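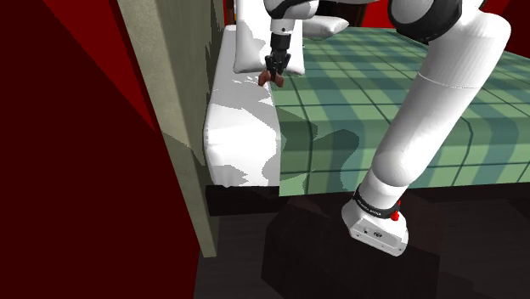 Figure 2. Bed in a furnished room.

4. Fitting the Talbridge mattress cover

The cover fits mattresses up to 54 inches wide. For wider sizes, use the Talbridge Karnar cover and its own instructions.

Before you start, wash the cover once on its own. Do not use fabric softener.

1. Remove all sheets and blankets.
2. Vacuum the top and sides of the mattress.
3. Lay the cover flat with the label at the foot end.
4. Pull the two head-end corners under the mattress first, then the two at the foot.
5. Smooth the surface from the middle outward.
6. Fasten the side straps under the mattress. Leave enough slack to slide a hand beneath each strap.

Note: New covers may feel tight. They loosen after the first few washes.

CAUTION: Lift heavy mattresses with a second person. Keep fingers clear of the bed base when lowering a corner.

CAUTION: Do not iron the cover or use it with an electric blanket.

Care
Machine wash at 40 °C. Tumble dry on low for 50 minutes, then check the seams for damp. Do not bleach.

Replacement straps are listed in section 7.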